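Vorratskammer nach dem Umzug, ein Thread. Ich habe im November angefangen, Trockenwaren offen zu kaufen und umzufüllen. Ein paar Sachen, die ich dabei gelernt habe.

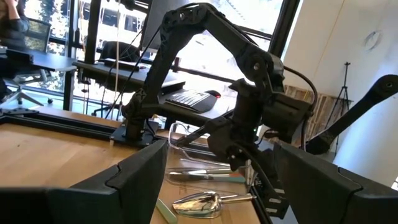 Metallschaufel und durchsichtiger Behälter auf dem Holztisch.

2/ Vorweg: Mir ging es ums Geld und um die Motten. Wir hatten in der alten Wohnung zweimal Lebensmittelmotten, beide Male aus einer angebrochenen Tüte Haferflocken, die hinten im Schrank stand. Beim zweiten Mal habe ich den halben Schrankinhalt weggeworfen.

3/ Am wichtigsten ist der Deckel. Motten legen ihre Eier auch an Verpackungen, und die Larven kommen durch dünne Folie und durch Papier sowieso. Gläser mit Gummiring halten dicht. Dosen mit lose aufliegendem Deckel helfen nur gegen Staub.

4/ Neues Mehl und neue Körner kommen bei mir erst für ein paar Tage ins Gefrierfach, danach ins Glas. Wichtig: verschlossen auf Zimmertemperatur kommen lassen, sonst schlägt sich Wasser nieder und das Mehl klumpt.

5/ Beschriften. Ich dachte, ich erkenne Reismehl und Speisestärke auseinander. Tue ich nicht. Ein Streifen Malerkrepp mit Name und Datum reicht, den bekommt man ohne Rückstände wieder ab. Tafeletiketten hatte ich auch, die waren nach zwei Wochen verwischt.

6/ Kochzeit aufschreiben! Bei Linsen und Hirse steht sie auf der Tüte, und die Tüte ist dann weg. Ich schneide den Streifen mit der Anleitung aus und lege ihn oben ins Glas. Bei offener Ware schreibe ich sie mit aufs Krepp.

7/ Zu den Mengen. Wir sind zu zweit und kochen fünf Abende in der Woche. Ein Glas mit einem Liter reicht für Linsen, Bulgur und Grieß völlig. Größer lohnt sich nur bei Haferflocken, Mehl und Reis. Ich hatte am Anfang lauter große Gläser gekauft, die dann zu einem Viertel gefüllt herumstanden.

8/ Eine Schaufel für alles geht, wenn man sie zwischendurch abwischt. Nach Kurkuma oder Paprika sollte man sie richtig spülen und ganz trocknen lassen. Ein Rest Wasser an der Schaufel genügt für einen Klumpen im Zucker.

9/ Für die Gewürze habe ich kleine Gläser genommen und sie dunkel gestellt. Auf dem Regal über dem Herd sahen sie gut aus, aber der Paprika war nach einem Sommer braun und schmeckte nach nichts. Ganze Samen halten viel länger als gemahlene.

10/ Nüsse gehören bei uns in den Kühlschrank. Walnüsse und gemahlene Mandeln werden im warmen Schrank schnell ranzig. Das gilt auch für Leinsamen, sobald er geschrotet ist. Vollkornmehl kaufe ich nur noch in kleinen Mengen.

11/ Zur Frage, was man offen kaufen sollte: Bei uns im Laden sind Reis und Nudeln offen teurer als abgepackt, Gewürze dagegen deutlich günstiger. 300 Gramm Kreuzkümmel in Supermarktgläschen wären mir zu teuer gewesen. Also immer den Kilopreis vergleichen, das ist von Laden zu Laden verschieden.

12/ Firouzeh Heydari hat mir geraten, Reis nicht bis oben zu füllen und vor dem Nachfüllen den Rest auszuleeren. Sonst bleibt unten immer dieselbe alte Schicht liegen. Ich schütte den alten Rest jetzt in eine Schüssel, fülle neu auf und gebe den alten obendrauf.

13/ Gläser waschen: heiß spülen, Gummiring extra, alles offen über Nacht trocknen. Ich habe einmal zu früh eingefüllt – die Kichererbsen am Boden haben geschimmelt. Seitdem warte ich lieber einen Tag länger.

14/ Was sich nicht bewährt hat: nach Farben sortieren. Jetzt steht das Frühstück unten, Backzutaten in der Mitte, Hülsenfrüchte und Getreide oben. Salz und Zucker stehen neben dem Herd, die braucht man dauernd.

15/ Pheromonfallen habe ich trotzdem noch im Schrank hängen. Sie fangen nur die Männchen und beseitigen keinen Befall, aber man merkt früher, ob etwas los ist. Auf der Packung steht, wann man sie tauschen muss. Das trage ich in den Kalender ein.

16/ Nachtrag, weil Niloufar Ghasemi gefragt hat: Ja, Backpulver und Trockenhefe lasse ich in den Tütchen. Die stecken zusammen in einem Schraubglas. Natron ist umgefüllt, mit großer Schrift drauf.

17/ Als Nächstes kommt das Fach mit Öl und Essig dran. Wer eine gute Lösung für tropfende Ölflaschen hat, gern hier drunter schreiben. Untersetzer habe ich schon probiert, die kleben irgendwann selbst.

Neueste Threads
Sauerteig im kühlen Flur führen
Einkochen ohne Automat
Welche Kartoffeln wohin: Keller, Balkon, Küche
Messer schärfen mit dem Wasserstein
Gefrierfach abtauen und neu einräumen
Bohnen einweichen, ja oder nein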